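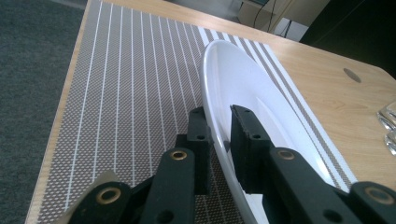

*The large oval plate in white, on a patterned placemat.*

# Baird large oval plate, white

If you only have room for one serving plate, make it an oval. We've been saying this in the shop for years, and the Baird is the one we send people home with most often. It takes a whole fish, a roast chicken with its potatoes, or a long line of sandwiches, and it still fits down the middle of a narrow table where a big round platter would push everyone's glasses to the edge.

It's pure white with a glossy finish, and it's shallow - a raised outer rim with a slightly recessed well in the centre. That bit of a dip matters more than you'd think. Gravy stays put, olive oil stays put, and sliced tomatoes don't slide off when somebody passes the plate across the table. At the same time it's flat enough to carve on the side without your knife hand sitting at a funny angle.

## What we like about it

The rim, first of all. It gives you something to get hold of, so you can carry the plate with both hands and keep your thumbs out of the food. Mahlet Tekleab, who chooses all the tableware for our Brercombe shop, tried a good few ovals before this one and turned most of them down for having edges that were too flat to pick up. She uses hers at home for injera and four or five stews at once (there's a photo of it by the till, ask her about the lentils).

White is the other thing. We do sell coloured plates and we love them, but food looks so good on plain white! Beetroot, green beans, a lemon tart cut into slices - it all stands out. And if you already own a white dinner set from somewhere else, the Baird will sit next to it quite happily.

## On the table

It looks smart on bare wood, and a patterned placemat underneath sets it off beautifully. Go for something fairly busy if you have it, as the plain rim can take it. Our Wirkero placemats are the ones we tend to put with it in the shop, and they're sold singly, so you can buy one for the serving plate and leave the rest of the table as it is.

## Looking after it

- Dishwasher safe. Stand it on its edge at the side of the bottom rack and check the spray arm can still turn.
- Fine in the microwave if yours is big enough, which many aren't.
- Warm it in a low oven, up to 50°C, before serving. Don't put it under the grill or straight from the fridge into the heat.
- Grey marks from cutlery come off with a little bicarbonate of soda on a damp cloth.
- For storage, lay it flat with a tea towel between it and the next plate, or keep it upright in a plate rack. Upright is handier if you use it a lot.

## Buying and delivery

The plate is £66. Orders from the shop in Brercombe can be collected the same day if you ring before noon, and we wrap every plate in paper and a double box for posting. Dougal Urquhart does the packing on Mondays and is very fussy about corners, so breakages are rare. If one does arrive chipped, send us a photo and we'll post another without making you return the first.

A smaller oval and a round serving bowl in the same white are part of the range too. They come and go, so please ask before making a special trip.

**Item:** Baird large oval plate
**Colour:** white, gloss
**Stock code:** 4000
**Sold:** singly
**Also in this range:** small oval plate, round serving bowl
**Goes with:** Wirkero placemats, Mendmont serving spoons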